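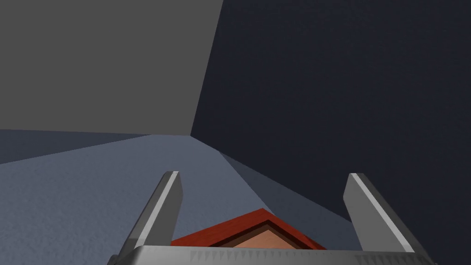 Wrist view in the simulator, fingers open over the red part

Simulated wrist camera view: can't tell how close I am
Posted by Flerneo, 27 Aug 2023

I'm building a small arm on my half of the garage bench and doing the grasping in simulation first, where the breakage is free. From the wrist view I have no idea how far the fingers are from anything. When the gripper gets near the big gray thing, I get two fingers, a slab of gray and a lot of navy. I've tried 21 camera positions since April. My spouse has started calling it the submarine.

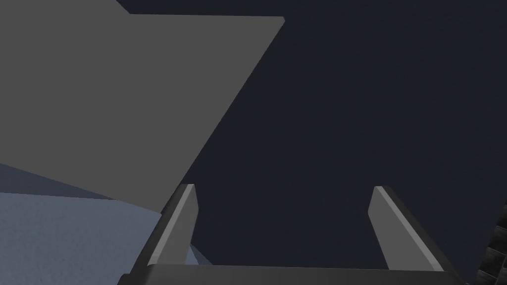 Nathalie Morin, forum moderator

Your panel is a flat, plain gray and the floor has only a faint speckle, so there isn't much to judge by. Put a checker texture on the panel and the floor, turn shadows on if your renderer has them, and log the fingertip-to-surface distance. I print mine in millimeters and slow the arm down at 300. Also add a second camera off to the side. The wrist one is for the last bit of the approach and is miserable at everything before it.

Urban

what she said about the second camera. mine took 2 minutes to add and about a weekend to aim

Holik

Just buy a real arm. Mine was 582 dollars and it hits things in full color.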